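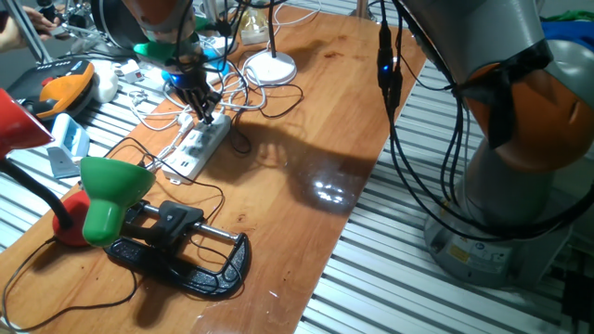 Bench Assistant, Small Electricals (part time, fixed term)

Yeoh Household Repairs, Dumthorpe

We are looking for a bench assistant to help us sort, check and list second-hand desk lamps, extension leads and other small electrical goods. The post is for 28 hours a week and runs until the end of May, with a chance of being extended if the Clonberg shop takes on more stock.

About the work

Yeoh Household Repairs buys in mixed lots of household electricals from offices, student lets and house clearances. Most of what comes through the door is lighting and the leads that go with it. We are part way through a lot of 3000 items from the old Sevidmont halls of residence, and the greater part of that is desk lamps: gooseneck lamps, straight pole lamps, clamp-on lamps, and a good many bases and shades that have parted company on the way here.

The bench assistant takes a crate at a time, empties it on to the table and works through it. You will:

- untangle cables and pair each one with its lamp, power strip or charger
- match shades to bases, by colour where we can and by fitting where we can't
- look over plugs, sockets and flex for cracks, scorch marks and loose grips, and put anything doubtful in the red crate
- wipe down bases and shades
- write out a tag for each item and enter it on the stock sheet
- coil and tie leads for the shelf, white and black kept apart
- put clamps, bulbs and odd screws in the small parts drawers
- leave the tabletop clear at the end of the shift

You will not be expected to carry out repairs or electrical safety testing. Both are done by our qualified bench staff after your first look. Nothing is to be plugged in at the sorting table unless one of them has passed it.

What we are looking for

You need patience and reasonably steady hands. A full crate of leads can take most of a morning, and the work is slow if done properly. You should be able to write clearly enough for somebody else to read your tags, and be comfortable typing into a simple spreadsheet.

Experience in a charity shop, stockroom, warehouse or repair café would be useful but is not required. You do not need to know anything about electrics. We will show you how to check a plug and what damaged flex looks like during your first 2 shifts, which are paid at the full rate.

Crates are kept under 12 kilos and we have a trolley. The table is at standing height, and a high stool is provided for anyone who prefers to sit. If you need the work set up in another way, please say so in your application and we will talk it through with you.

Hours and pay

Shifts are seven hours, four per week, starting at either 8.30 or 10. You can choose which, but we ask you to keep to it for a month at a time. Pay is above the legal minimum for all ages and is the same for everyone on the sorting table. The exact hourly rate is on the application form. Holiday is paid and builds up from the first day.

After four weeks you can also buy from stock at cost, up to five items a month, once they have been tested and passed.

Where we are

The workshop is in Dumthorpe, on the ground floor, 900 metres from the station and on the Clonberg bus route. There is a bicycle rack in the yard and limited parking at the back. Tea, coffee and a microwave are in the kitchen. Please wear closed shoes. Gloves and aprons are supplied.

How to apply

Application forms can be collected from the front counter or from the Clonberg shop, or we can post one to you. Please return the form with a short note, half a page at most, telling us about any sorting, mending or stock work you have done, paid or unpaid. A CV is welcome but you don't have to send one.

The closing date is 24 March 2019. Everyone who applies will hear from us either way. Those shortlisted will be invited to spend an hour in the workshop, where you will be given a mixed crate to sort and tag, followed by a short talk about hours and start dates. Travel costs for the visit are refunded on production of a ticket.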